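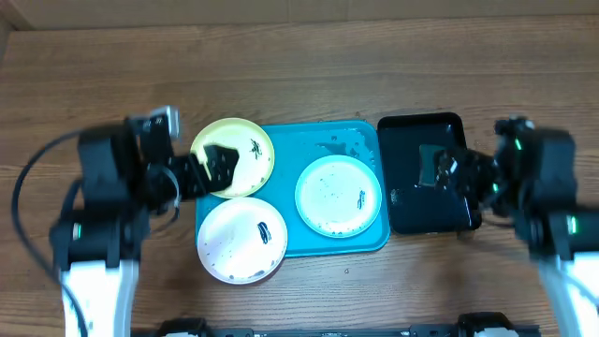 So the Remano fingers finally came on Friday, and I did what any grown adult would do, which was cancel my evening and swap them onto both arms before dinner. If you've been following along, you know I've been going back and forth between these and the Govex pair I started with in February. Same arms, same controller, same sad pile of dishes. I wanted to know which set I'd want on there for the long haul, and dishes are the meanest test I've come up with so far (they're slippery, they slide, and the sponge changes shape every time you grab it!).

The Govex fingers are stiff. They close hard and they stay closed, and on a dry block of wood they're wonderful. Put a soaked sponge between them and they squish it down to nothing, then it squirts out the side and lands on the floor. The Remano ones have more give at the tips, so I had high hopes and also a towel ready.
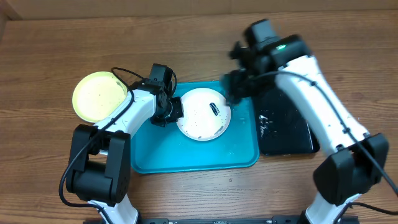 I drove everything by hand for the first hour, just to get a feel for it. My friend Sulastri Saragih came over to help and she's annoyingly good at it, way smoother than me. She likes to keep the left arm parked close to the plate and do all the scrubbing with the right. I kept trying to use both at once and tangling myself up. We ended up doing 54 tries with the Govex fingers and 54 with the new ones, taking turns, with a long pizza break in the middle. I scored a try as good if the sponge stayed put until I chose to let go. Govex got 40 and Remano got... well, hang on, I'll get there.

Plate holding was the part I was most nervous about. A plate rim is thin and hard, the opposite of a sponge, and soft tips can roll right off it. My trick is to come in low from the side and creep up on it with the speed turned way down. I kept the white plate in the middle of the blue tray for this, with the left gripper right up at its edge, and left the sponge in the black tray so I only had one thing to worry about. Water on the tray makes it all harder, because the plate wants to skate off as soon as you nudge it. The stiff fingers win this one for me, no contest. With the soft ones I had to go in slower and squeeze longer, and I still lost my grip more than I'd like.
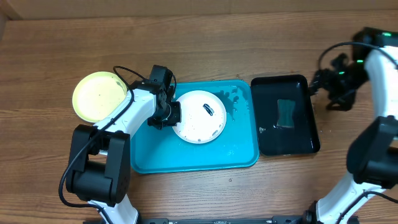 Then there's the cable situation, ugh. Every time I swap fingers I tell myself I'll reroute the left wrist cable, and every time I get lazy and put it back the way it was. It loops up over the yellow plate in a big lazy arc, and on a wide swing I'm always scared it'll snag something. Oliwia Marciniak sent me a bag of little clips ages ago and they're still in the drawer. Next weekend, I swear. The right side is tidier but only because that arm travels less.

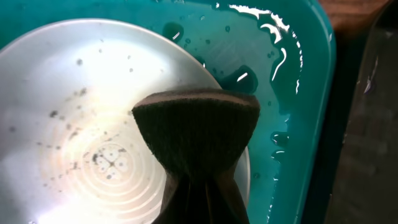 The wrist camera is what sold me on the softer tips. From the head view I can never tell how hard I'm squeezing, so I end up guessing. Up close it's easy: the sponge is pinched into a bow tie against the steel pan, wide at the top and narrow in the middle, and I can watch that waist and back off before it gets too thin. I do get a lot of glare off the water in the basin, and I'd love to find a setting that calms it down without making the sponge one big dark blob. I turned the exposure down to 70 percent of where I had it and it's a bit better. Still fiddling.

Okay, the score. Remano held on for 52 out of 54, and I'm pretty sure one of those misses was me sneezing. So for now the soft pair stays on the right arm for scrubbing and I'm putting the stiff pair back on the left for plates. Mixing them means 2 sets of grip settings to keep straight in the controller, and I've already loaded the wrong one once. If anybody has tried the Jasińska tips on wet stuff, please tell me how they did, my wallet would like to know before I do something silly.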